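Moving the home backups off the old box

17 November 2024

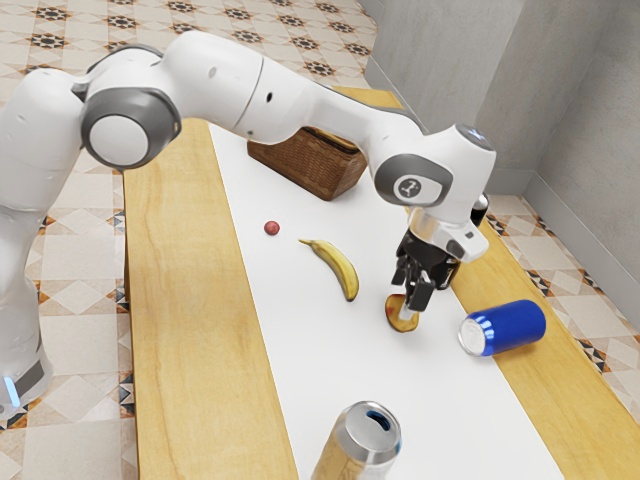

The machine that held my backups for nine years was a small tower with two spinning disks in a mirror. In February one of the disks began reporting reallocated sectors. The count went from zero to 47 over a week and then stayed there, and I ignored it for longer than I should have. When it started moving again I decided to replace the whole arrangement instead of swapping the disk.

These are my notes on the replacement. They are mostly for me, as I will have forgotten all of it by the next time.

What was wrong with the old setup

The old scheme was a nightly copy script with hard links. Each night produced a directory named for the date, with unchanged files linked to the previous night's copy. This works well for documents. It works badly for large files that change a little every day, such as mail stores and virtual machine disks, where one altered block means a full new copy. Mine had grown to the point where a single mail file took up more room than all of my photographs.

The second problem was directory count. Pruning old nights meant walking millions of links. A prune that took four minutes when the box was new was taking most of a night by the end, and sometimes it ran into the next backup. I had a lock file to prevent overlap. The lock file was not removed if the script died. I found two gaps in the history, one of them nine days long, that came from a stale lock.

The third problem was that I never tested restores. I would open a directory, see files in it, and close it again. I don't count that as a test.

Choosing the software

I wanted block-level deduplication, encryption on the client, and a repository format with a working check command. I tried two programs. The first was Sesteck, which has a good reputation and a clear manual. Its initial run over my home directory was fast. Its memory use during pruning was not acceptable on the hardware I had in mind, and the option that is supposed to limit it made no difference I could measure.

The second was Nokach. It is slower on the first pass and noticeably plainer. The command line has one verb per operation and the output can be read by a script without any tricks. Pruning runs in a constant amount of memory. The check command has two levels: one that reads only the index, and one that reads every block and compares hashes. I settled on Nokach.

One thing to know: the default chunk size suits large files. If most of your data is small text, lower it before creating the repository. It can't be changed later. I created mine twice.

Hardware

The new box is a fanless Görtz unit with two drive bays and one network port. I bought it used. It shipped with an older firmware that reset the drive spin-down timer on every boot, and the update fixed this. The case runs warm at the top, so I moved it off the carpet and onto a shelf with space on both sides.

I kept the mirror. A mirror is not a backup, but it does mean that one failed disk doesn't interrupt the schedule while I wait for a new one. The disks come from different batches, bought from different sellers.

Power draw matters to me because the box is always on. It is lower than the old tower at idle and about the same while writing. I didn't measure it carefully enough to publish numbers.

Off-site copy

The off-site copy goes to Grulport, which sells plain storage over SSH with no web panel to speak of. I pay for 2000 GB and use less than half. The repository is encrypted before it leaves the house, so all the provider sees is a directory of opaque files.

I considered syncing the local repository to Grulport and decided against it. If the local repository becomes damaged, a sync copies the damage. Each client now writes to both repositories separately. This costs twice the CPU time and doubles the number of things that can go wrong, but the two copies share no state.

The first upload took 72 hours with the rate capped. I capped it because without a limit the upload filled the modem's buffer and made everything else on the line unusable. Daily uploads are small enough that I have left the cap in place.

Schedule and retention

Laptops back up every four hours when they are on mains power. The desktop backs up nightly. Retention is 14 daily, eight weekly, and 12 monthly. I keep yearly snapshots with no limit and will think about that when it becomes a problem.

Pruning runs once a week, from the box itself, with a key that the clients don't have. The client keys are append-only. If a laptop is compromised, it can add garbage to the repository but it can't delete history.

The index check runs weekly after the prune. The full check runs monthly and takes most of a day on the local copy. I don't run the full check against the remote copy because it would mean downloading everything. For the remote copy I restore a sample.

Restore testing

A script picks 500 files at random from the most recent snapshot, restores them to a scratch directory, and compares them with the live files. Files modified after the snapshot time are skipped. Anything else that differs is reported by mail.

The first run reported 11 differences. All of them were in a browser cache that rewrites files without updating the modification time. I excluded the cache, which I should have done at the start. The runs after that have been clean.

I also did one full restore of the laptop to a blank disk. The data came back without trouble. The part that failed was me: the repository passphrase was stored in a password manager whose database was in the backup. There is now a printed copy of the passphrase in a drawer, along with the repository address and the exact restore command.

Monitoring

The old script sent mail on failure, so silence could mean either success or a dead cron daemon. The new one writes a timestamp to a file on success. A separate job on a different machine reads the timestamps and complains if any is too old. For the laptops the threshold is five days, since they are sometimes switched off for a while.

Still to do

The phone is not covered. Photos are copied from it by hand over a cable whenever I think of it. I have looked at two sync clients and dislike both.

The old tower is still under the desk with its disks in it. I plan to keep it unplugged until the first full year of monthly snapshots has built up on the new box, then wipe it.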